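Stockdale Tool Library: winter notes

Loans reached 3,753 for the year, our highest total since we moved into the Priltmont building. Hand tools still go out most often, followed by garden tools and ladders. Members can now keep most items for 15 days and renew them once, either at the desk or by phone.

Pui-shan Hsieh has taken over the booking calendar from Ramiro Barroso, who is staying on to run the sharpening bench. Please send reservation changes to her – the old sign-up sheet has been taken down.

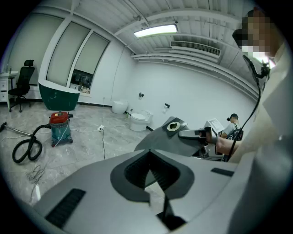

Returns and late items

Brush off sawdust and soil before you bring a tool back, and put any loose parts in a labeled bag. Late fees stay at 2 dollars a day. We are still missing 13 items borrowed before November, among them the long pipe wrench and both tile cutters. Check your garage, please. There is no fee if they come back this month.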